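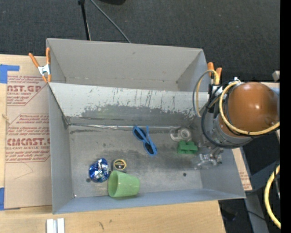 Laltstead to try shared lost-property bins

Sunglasses, tape measures and half-used rolls of tape left behind at the Laltstead transit center will soon go into open metal bins by the ticket windows, under a trial that starts in June. The town is paying a contractor, Jiltent, to run it for 14 weeks.

Jiltent says riders will get their things back faster if they can look for themselves. It has offered little to back that up. Its one earlier trial, at the Zostitz ferry landing, lasted 5 weeks, and the company would not say how many items went home with the people who lost them.

Under the present system, lost items are tagged and kept behind a counter for 34 days. The new bins will have no tags, and a clerk will check them once a day at 4 p.m. Phones, wallets and keys stay behind the counter.

Eduardo Evangelista, who rides in from Dagdag every morning, has doubts. "If I leave my sunglasses in an open bin, somebody is going to have nice sunglasses," he said. "I don't see how that's a service."

Asked what would stop a person from taking something that wasn't theirs, a Jiltent spokesperson pointed to "posted guidelines." The guidelines have not been written yet. The town expects a report on the trial 16 days after it ends, and Jiltent will be the one writing it.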